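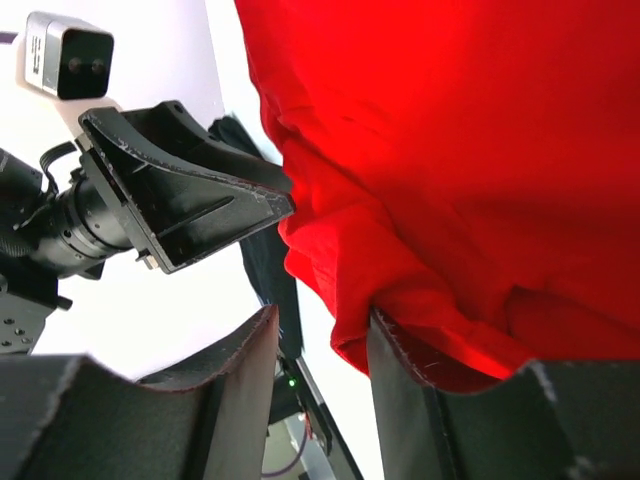
Should you wash a new red T-shirt on its own the first time?

Wash it with dark things, or by itself if you don't have enough dark things, and keep it away from anything white until it has been through the machine a couple of times.

5 min read

You will find longer answers. Most of them involve vinegar, and I have my doubts about vinegar.

The claim is that a soak in vinegar or salt water before the first wash will "set" the dye. I've heard it from my mother-in-law, from a man selling shirts at a market stall, and on more laundry pages than I can count. Cotton shirts sold today are mostly colored with dyes that were fixed at the factory, if they were fixed properly at all. What bleeds in the first wash is leftover color that never took hold. A cup of salt in the sink isn't going to redo the factory's job. I tried the vinegar soak with one of 2 red shirts bought together and gave the other one nothing, then washed each with a white handkerchief. Both handkerchiefs went pink. If there was a difference I couldn't see it, and Griet Timmermans, who was staying with us and has better eyes, couldn't either.

So, a test that does tell you something. Wet a white rag, press it hard on an inside seam for a minute, and look at the rag. Color on the rag means wash it apart. A clean rag is a good sign and I still wouldn't put the shirt in with the sheets.

Cold water helps. Turning the shirt inside out helps the outside look newer for longer, mostly by saving it from rubbing against zippers. Neither one will stop a badly dyed shirt from bleeding.

Color catcher sheets

These do pick up loose dye, and the proof is that they come out colored. What the sheet can't show you is how much dye went past it. I use one when I have a mixed load of colors and am feeling lazy. I don't use one as permission to wash red with white, and the people who say they do it all the time have been lucky or own very old red shirts.

Don't leave it sitting

More laundry gets ruined in the half hour after the cycle ends than people like to admit. A damp red shirt lying against something pale will transfer color at its leisure. Take the load out when it stops. If you run the machine at 2 in the morning on a timer to save on power, run something else.

The same goes for the hamper. A sweaty shirt balled up on top of a light towel can leave a mark before it ever gets near water.

If the damage is done

Keep the pink thing wet and keep it out of the dryer. Heat makes this sort of stain much harder to shift. Rewash it right away with normal detergent, and after that try an oxygen bleach soak, overnight if the label on the garment allows it. Anitha Pai got a whole school shirt back to white this way, and I got a pillowcase back to a color I would call "nearly." Silk and wool don't go in oxygen bleach, whatever the tub seems to promise.

Folding and sorting

I own one of those plastic folding boards and it lives behind the wardrobe. It makes a nice square stack, and it takes longer than folding on the bed. Shake the shirt out by the shoulders, lay it face down, sides in, sleeves back, bottom up to the collar. Smooth it with your hand while it's still a little warm from the dryer and most creases will go.

Sorting your drawer by color looks lovely in photos. Mine lasted until Tuesday. Sorting by what you wear it for has held up better, with painting and gardening shirts at the back where I can't grab them by mistake.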